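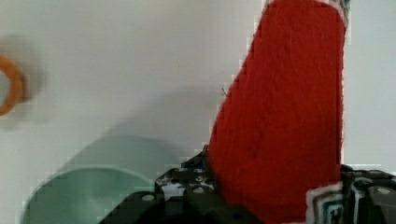

Jolanta Czarnecka thinks we should stop scoring headlines and body text together. Her point is that a story can be careful for ten paragraphs and still carry a headline claiming a cure, and our single score hides that. I reread my August batch with that in mind and she has a case.

Home | Notebook | Scoring guide | Batches | Contact

Entry, August, 9:40 a.m.

Batch is 119 stories, all on supplements and sleep. Source list same as last time. Dropped the duplicates from the Darnis feed before starting.

Scored headline and body separately on the first 77. Slow going, up to 12 minutes each when the story leans on a press release and I have to go find the paper. The Ornbridge magnesium story is the worst of them. Headline says "ends insomnia." Body says people fell asleep a little sooner and gives no number for it. The study had 1,522 people in it, but the sleep result comes from a smaller group and the story doesn't say how small.

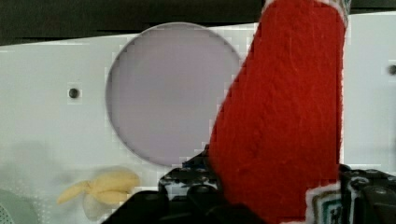 White panel, round cutout and screw hole.

Other things to fix in the guide:

- "Linked to" and "causes" still share a line. Split them.
- Cost question needs a "not applicable" box. Two of us have been leaving it blank and the sheet reads blank as a fail.
- Animal studies: decide whether the headline has to say mice. I say yes. Jolanta says first paragraph is enough.

The Aryee wire copy gets rewritten by local papers and the caveats go first. Found the same story in four places, and only one kept the line about who paid for the trial. Need a column for original source.

Drurnmont archive has 3,000 older stories scored the old way. Not rescoring them. Will mark the changeover in the sheet so the two sets don't get averaged together.

Left to do: rest of the batch, then swap ten with Jolanta and compare. Send her the magnesium one first.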